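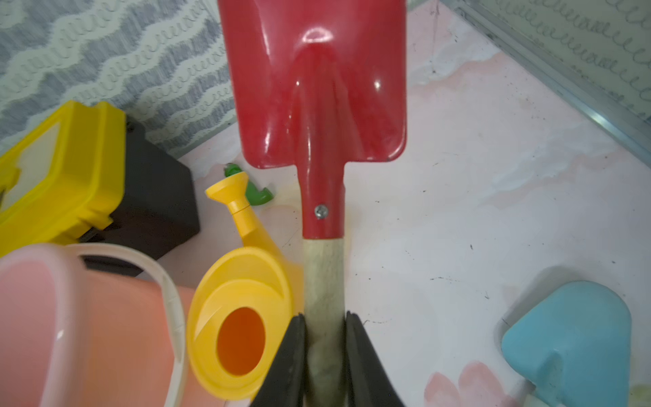 5. Failure Analysis: Slip and Rotation of Handled Tools

Figure 3. Wrist camera view during a grasp on the wooden handle of a toy shovel, with other toys on the floor nearby. The two fingers close on opposite sides of the handle, below the screw that joins it to the red socket.

5.1 Scope of the analysis

The tidying task described in Section 3 requires the arm to pick up toys from a floor surface and place each one in a storage bin. Most of the objects in the Cestum set are light, one-piece plastic items. The shovel shown in Figure 3 differs from them in that a metal blade is attached to one end of a thin wooden handle. Its weight is therefore concentrated well away from the place where the policy prefers to grasp it. Of the 1,011 pick attempts recorded across all objects, 147 involved the shovel. This section reports on 28 of those attempts, in which the shovel turned within the grasp or left it before the release command was given.

We treat these events separately from ordinary missed grasps. A missed grasp leaves the object on the floor and the arm can try again. In the events considered here, the controller had already confirmed a successful grasp and had begun the transfer motion. An object that leaves the gripper during transfer may fall from bin height, and a metal edge presents a greater hazard in that case than a hollow plastic toy does.

5.2 Observed failure sequence

The failures followed a common course. The fingers closed on the handle and reached the commanded force, and the grasp check passed. As the wrist rose, the blade lagged behind the handle and the shovel began to rotate about the line joining the two finger contacts. The rotation was slow at first and produced little change in finger position. When the wrist accelerated sideways toward the bin, the rotation increased sharply. In 19 of the events the shovel swung to a hanging position and stayed in the grasp. In the other nine it fell.

No person was within the work area during any of the drops. One drop struck the rim of the bin and sent the shovel back onto the floor surface, close to the marked boundary of the cell. The run was stopped by the operator, and this event led to the review reported here.

5.3 Contributing causes

Three causes were identified from the logs and from bench tests carried out at the Dirkport site.

The first was the location of the grasp. The policy was trained mainly on demonstrations in which the operator took hold of the narrowest reachable part of an object. For the shovel this is the handle. A grasp close to the socket would shorten the distance to the center of mass, but the policy rarely selected one. A view such as the one in Figure 3, in which the handle lies between the fingers and the blade extends ahead of them, was scored by the grasp network as highly reliable. The network had no input from which it could judge how heavy the far end of the object was.

The second was the grasp check itself. The check compares finger opening and motor current with fixed limits for 60 milliseconds after closing, and then stops. It was written to detect an empty grasp. A handle that is turning between two flat finger surfaces gives nearly the same opening and current as a handle that is held still, and the check would not have detected the fault even if it had continued through the transfer.

The third was reflected light on the blade. The object tracker uses wrist camera images to follow the held object during transfer and is intended to serve as a second safeguard. On glossy surfaces, bright highlights move as the surface turns and can be confused with fixed features. In several of the logged events the tracker reported a steady pose during the early part of the rotation. We were not able to establish how many of the failures would have been stopped in time by a correct pose estimate, as the delay between detection and a safe stop was not measured in this series.

Finger wear was also considered. The finger surfaces were inspected after the run and were replaced as a precaution. Repeating the test with new surfaces did not remove the rotation, and wear is not regarded as a main cause.

5.4 Corrective measures

The following changes were made to the Jedeck controller before testing resumed. The grasp check now remains active until release. A short test lift has been added after closing, during which the arm raises the object a small distance and pauses while torque at the wrist is read. If the torque exceeds a set limit, the object is lowered and a new grasp is requested at a point closer to the heavy end. Sideways acceleration is reduced for any object that passes the test lift with a torque reading in the upper part of the allowed range.

The tracker was changed so that saturated image regions are left out of the pose estimate. Where too few features remain, the tracker now reports that the pose is unknown, and the controller treats this as a fault. The earlier version returned the last valid pose in such cases, a behavior that had been chosen to avoid unneeded stops and that was not listed in the Gough hazard assessment.

The boundary of the cell was also moved outward on the bin side. This measure does not depend on software and was put in place first.

5.5 Remaining limitations

The test lift adds time to every pick, including picks of light objects for which it serves no purpose. We have not attempted to skip it by object class, because a classification error would then disable the safeguard. The torque limit was set by hand using the present object set and should be checked again whenever a new tool is added.

The analysis covers a single shovel and one gripper design. Objects with a loose joint between head and handle were not tested. Such objects could pass the test lift and then shift during transfer, and the present measures should not be assumed to protect against that case. Tests with jointed tools are planned for the next series at Dirkport.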